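## 4. Fitting the waste basket and liner

This section covers the woven waste basket supplied with the Skimar sitting room set (part 3117). If your basket came with the Arnier bedroom set, the liner size is the same but the rim is fixed, so skip steps 2 and 3.

You will need:

- the basket
- the rim, if packed separately
- one white liner from the starter roll
- a soft, dry cloth

### 4.1 Before you start

Take the basket out of its sleeve and leave it standing upright for an hour. Baskets are stacked for transport and the sides can be slightly squashed when they arrive. Most of them ease back into shape once they are out. If one side is still pushed in, press it outwards from the inside with the flat of your hand, working up from the base.

Wipe the inside with the cloth. A little dust and a few loose fibres are normal in a new basket.

**Caution:** Trim loose ends of the weave with scissors. Pulling them can open up the lattice, and a damaged side can't be repaired at home.

### 4.2 Fitting the rim

1. Stand the basket on a hard, level floor. Carpet makes it difficult to press the rim down evenly.
2. Place the rim on top with the ribbed face outwards. The join in the rim goes at the back.
3. Press down at the back first, then at the front, then along the two sides. You should feel it seat all the way round.
4. Lift the basket by the rim and check that nothing shifts. If it comes loose on one side, take it off completely and begin again from step 2.

**Note:** The rim is tighter in cold weather. If the basket has been kept in a garage or a van, bring it indoors overnight before fitting.

### 4.3 Fitting the liner

1. Tear one liner from the roll and shake it open. Rub the edge between finger and thumb if the two sides cling together.
2. Lower the closed end into the basket until it touches the base.
3. Push the corners of the liner out with your fist. Air trapped underneath will lift the bag as soon as you let go, so press it out through the side of the weave.
4. Fold the open end over the rim. Leave a hand's width hanging on the outside.
5. Gather any slack to the back.

The liner doesn't need to be neat. A bag that bunches at the top and covers only part of the rim will still hold, provided there is enough of it over the edge to stop it sliding in when something heavy is dropped on it. If it slips every time, tie a small knot in the slack at the back.

Replacement liners are sold in rolls under order code 279. Other makes will fit if they are wide enough to turn over the rim. Very thin bags tend to catch on the inside of the weave, and we don't recommend them for food waste.

### 4.4 Where to put it

The usual place is beside the sofa or armchair, within reach of someone sitting down.

- Leave a gap between the basket and the upholstery. The weave can rub on loosely woven covers and on the pale Zavala fabrics in particular.
- Keep at least 800 mm from any heater, stove or open fire.
- Don't stand it on a damp floor or use it outdoors.

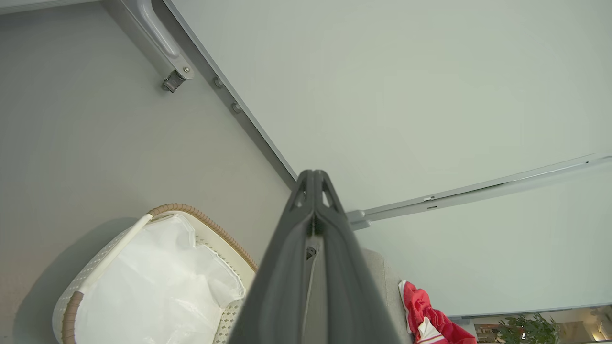 If the basket has to go where people walk past, turn it so that the slack in the bag faces the wall. Bags left hanging on the open side get caught by feet and vacuum cleaners.

### 4.5 Emptying and cleaning

1. Unfold the liner from the rim and draw the edges together.
2. Tie the bag before lifting it.
3. Lift straight up. If it sticks, tip the basket slightly and ease the bag out. Don't tug.
4. Check the base for anything that has leaked or dropped through, and wipe it dry.

Brush the weave every few weeks with a soft brush or the small nozzle of a vacuum cleaner. For marks, use a cloth wrung out in warm water with a drop of washing-up liquid, and leave the basket to dry away from direct heat with the liner out.

**Caution:** Don't soak the basket, and don't use bleach on the weave or the rim.

### 4.6 Spare parts

Rims and liners can be ordered from Wustirach customer service. Write to Tonantzin Robles in the spares department, giving the part number and the colour of your rim. Allow 3 weeks for delivery, and longer for orders placed in November.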